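Section 4. Recording Demonstrations

4.1 Before you begin

This section covers recording sets of demonstrations for the Kingi learning package with a five-digit hand and a wrist camera. It assumes that the hand has been mounted, that Nukeretti is installed on the recording station, and that the calibration in Section 3 is complete. If you have moved the wrist camera at any time after calibration, go back and repeat Section 3 first.

A set is a group of demonstrations of the same task. A demonstration starts when the operator presses Record and ends when the operator presses Keep or Discard. The software does not save anything until one of those two buttons has been pressed.

CAUTION: Keep people out of the reach of the arm while the drives are on. The operator must be able to touch the stop button without standing up.

4.2 Preparing the task

1. Write the task as one short instruction, such as "pick up the paper towel." Enter it in the Task field in Nukeretti. Use the same wording for every demonstration in the set.

2. Place the object on the work surface within reach of the hand. Soft objects such as paper towels and cloths should be crumpled again by hand between demonstrations so the learner meets many shapes.

3. Open the camera preview. Check that the thumb and all four fingers are in view when the hand is open, and that the object can be seen between them as the hand comes in.

4. Set the approach speed to Slow for the first 8 demonstrations. You can change it to Normal once the operator is comfortable with the controls.

Note: The back of the hand will look large and blurred in the preview. Set the focus for the fingertips and leave it there.

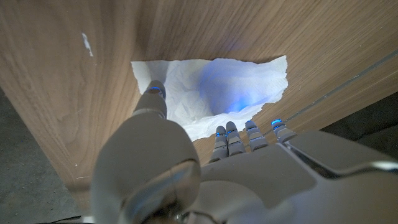

Do I have to throw away a demonstration if the grasp fails?

Press Keep and mark it as Failed in the Result field. Kingi uses failed attempts when it learns to try again, and it leaves them out of the main training run unless you tell it otherwise. Use Discard only for recordings with a fault, such as a dropped camera feed or a person walking into the work area.

4.3 Recording a set

1. Turn on the drives and wait for the Ready message.

2. Move the hand to the start pose. Vary this pose a little each time, within the limits shown on the screen.

3. Press Record and wait 2 seconds before moving. The learner needs a short still period at the beginning.

4. Carry out the task in one smooth motion. If you need to correct your aim, slow down and correct it. Do not stop, back away, and start over inside the same demonstration.

5. Hold the final pose for 2 seconds, then press Keep or Discard.

6. Fill in the Result field. The choices are Done, Failed, and Unsure.

7. Return the hand to the start pose and reset the object.

Take a break after every set. Tired operators tend to rush the last part of the approach, and the learner will copy that.

4.4 Recording travel and idle views

The learner also needs views with no task object in front of the hand. Without them it may close the fingers on a crease in a cloth or a mark on the wood. Record these as a separate set with the Task field set to "none."

1. Raise the hand clear of the work surface and turn it toward the surroundings.

2. Press Record and move slowly past each large surface near the station: walls, panels, hanging fabric, floor.

3. Change the finger pose at least 4 times during the recording.

4. Press Keep.

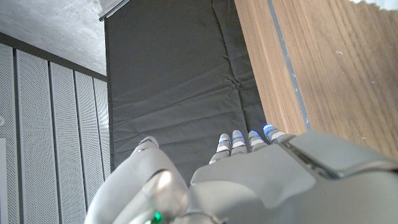

Photo: Gadura / Mindgate documentation

Idle views should be recorded under the same room lighting as the task sets. If the station is used both in the morning and after dark, record a set for each.

CAUTION: Fabric can catch in the finger joints. Stop the approach before the fingertips touch any hanging material. If fabric does catch, press the stop button, turn off the drives, and free it by hand.

Some surfaces deserve extra time. Dark cloth gives the camera little to work with, and panels with fine holes can produce a shimmer in the video when the hand moves quickly. Pass over both at half your usual speed, and include the line where one material meets the next. It also helps to record the same surfaces with the fingers bent by different amounts, for instance with the index finger extended and the other three curled.

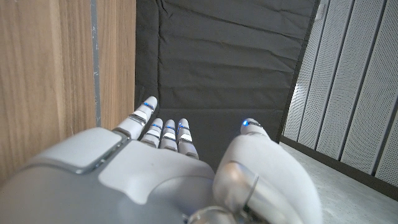
Two or three such passes are enough for most rooms. If the station is moved, the old idle views can stay in the library, but a new set must be added for the new location before training.

4.5 Checking the set

1. Open the set in Nukeretti and choose Review.

2. Play back 5 demonstrations picked from different parts of the set. Look for skipped frames and for finger positions that lag behind the video.

3. Correct any wrong entries in the Result field. Entries marked Unsure should be changed to Done or Failed where the video makes it clear.

4. Choose Export to Kingi. Leave the station switched on until the export message closes.

If the lag in step 2 can be seen by eye, do not export. Run the timing check in Section 3.6 and record the set again.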